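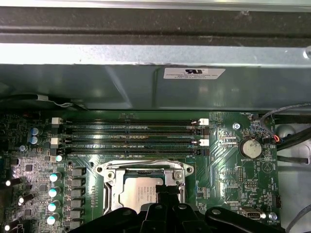 Workshop Visits > Robots > Grippers

I finally got out to Zurden's open day (70 km each way, worth every one!) to see their arm pull apart old desktops. Nipon Rojanasak was running the bench and let me pester him about grippers for ages.

They'd been trying two, the Gernine and the Mockus. He likes the Gernine for its slim finger, good for poking about near a processor or the memory slots, while the Mockus squeezes harder but feels clumsy in a tight case. My favourite bit was the camera on the side of the gripper – you get a view right down onto the board, labels and all. The grey fixture plate beside the tower is 3D printed, so they can change it whenever they like.

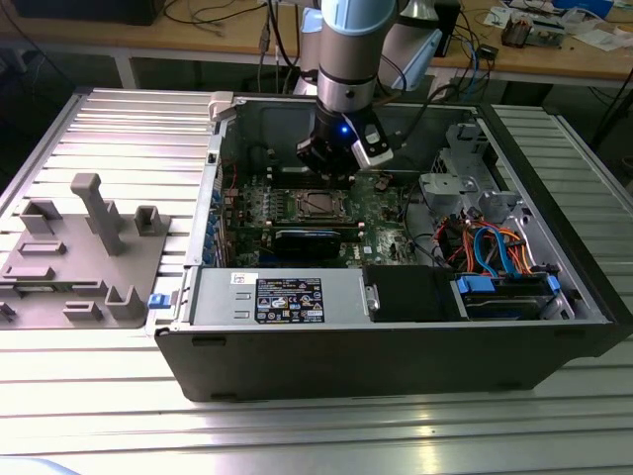 Having a go myself

Vichien Rattanakul handed me the Fumura controller and I was hopeless, mate! Some 40 tries and I was still coming in crooked. Lovely joystick though, and I'm booked in again for February.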